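Hand Grippers and the Lamp Task: Frequently Asked Questions

Applies to the Skasus grippers on the Bainbridge bench. Read it before you open a fault ticket, please. We know you won't.

What is the lamp fault?

With the lamp head folded down toward the board, a left gripper working beside the base has very little room. Fingers bump the base, the tracker loses its place, and the Radeck software files the take as a success. It has an optimistic nature.

How many takes were affected?

Out of 800 recorded in October, 600 passed the automatic check. We threw out the lot and started over.

What does the setup look like?

Lamp on the board, one gripper in each hand.

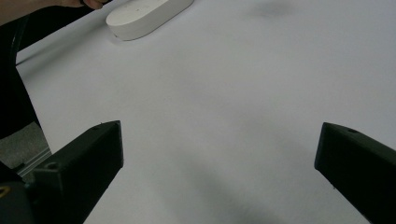
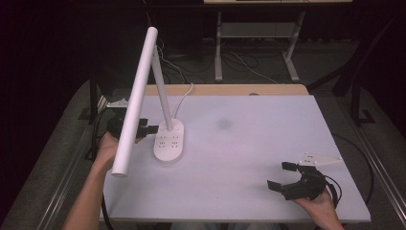
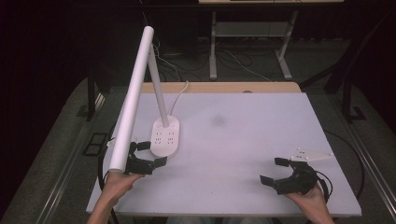 Can I trust the green light?

You can trust it to be green. Until Druvier sends the new firmware, replay every take yourself and look for a jump in the left track.

My gripper froze with the fingers closed. Now what?

Let go of the trigger, set the gripper down and hit the bench stop. Wait 2 minutes before you restart. Do not pry the fingers apart with a screwdriver. The last screwdriver is still in the parts bin, in two pieces.

Is the lamp's power cord a hazard?

Yes, if you snag it. Keep it running off the back of the table and away from the gripper cables. If the lamp tips, stop the take and let it fall. Lamps are cheaper than wrists.

Where do I report a new fault?

Use the bench log, with the take number and the time of day. "It did the thing again" has been used already.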